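Kandeck workshop members release plans for kitchen-handling arm build

Joint-frame drawings, gripper notes and task files free to download from September

KANDECK – Members of the Kandeck shared workshop have released the full build notes for Preda, a tabletop manipulation set-up that practises ordinary kitchen handling with a robotic arm and a parallel-jaw gripper. The release covers the table layout, cable routing, fingertip pads, gripper settings and task files. It is aimed at people who already have access to a small arm, at home or in a shared workshop, and want a repeatable bench for it.

The arm itself was bought second-hand and is not part of the published design. Everything around it was put together at Kandeck over 21 weeks of evening sessions by a group of five, using the workshop's own tools.

"We wanted tasks with awkward shapes in them," said Iona Chisholm, who led the mechanical work. "Blocks are easy to grip and easy to put down. A pan lid has a small handle, a wide edge and a centre of mass that moves out of line as soon as you pick it up slightly off the middle."

Lid and saucepan task

The first task file deals with a round glass lid and a small saucepan. The gripper closes on the knob of the lid from above, with the fingers vertical. Lid angle is the main variable. A lid held by its knob can tip between the fingers, and the placing routine has to allow for that before the rim comes near the pan.

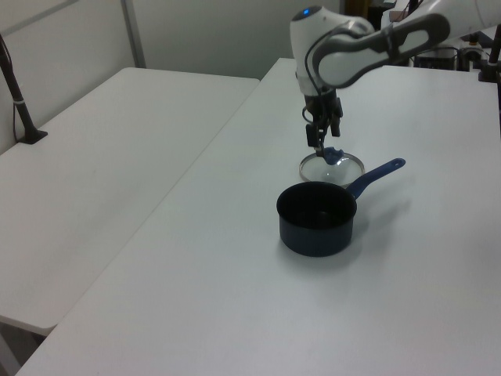
Ring task

The second task file uses a thin metal ring and a dark pot. The ring has no handle, so the gripper has to take it by the rim, and the far side is left unsupported. Jaw force is set lower than for the lid. The approach is from above, and the ring may be carried at a tilt as long as the fingers stay clear of the pot wall.

Gayan Samarakoon wrote the grasp routines for both tasks. He said the ring needed more work than the lid. "A thin rim gives you a very short line of contact. If the pads are too hard it turns in the jaws, and if they are too soft you lose track of where it is. We tried several pad thicknesses and the notes give the results for each, including the bad ones."

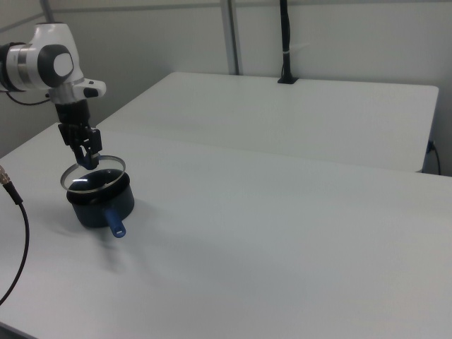 Preda ring task: the gripper holds the metal ring by its rim at the mouth of the pot.

Bench and wiring

The bench is made up of two tables set side by side. Poles are clamped to the tabletops, so no holes are drilled and the layout can be taken down when the space is wanted for other work. The notes give clamp positions measured from the table corner, along with a check sheet for setting the bench up again.

Cable routing takes up a section of its own. Romana Kubíček, who did the wiring, recommends leaving a free loop at the wrist and checking it by hand through the full range of each joint before the motors are switched on. An early version of the loop was too short and pulled a connector loose during a slow test move. The drawing for that version has been left in the archive and marked as withdrawn.

Motion is planned in Vurach, the group's own control script, which reads a plain text list of positions, speeds and jaw openings. Speed is capped at 200 mm per second in all published files. Builders are asked to keep the cap in place until they have fitted and tested an emergency stop. The stop circuit is described in the wiring notes.

Cost and availability

Parts for the bench, leaving out the arm, gripper and tables, came to roughly £29 – mostly clamps, pad material and cable. Sowmya Chowdary has prepared the parts list with substitutes for items that are hard to find in small quantities.

The files can be copied and changed for any non-commercial use. Printed sets are held at the workshop desk. Corrections should be sent to the Preda mailbox with the file name and revision letter.

About Kandeck

Kandeck is a shared workshop with benches for wood, metal and electronics. Preda is run by its automation group, with spare parts supplied by Ekov.

Press contact: Bernd Ruppert, Kandeck automation group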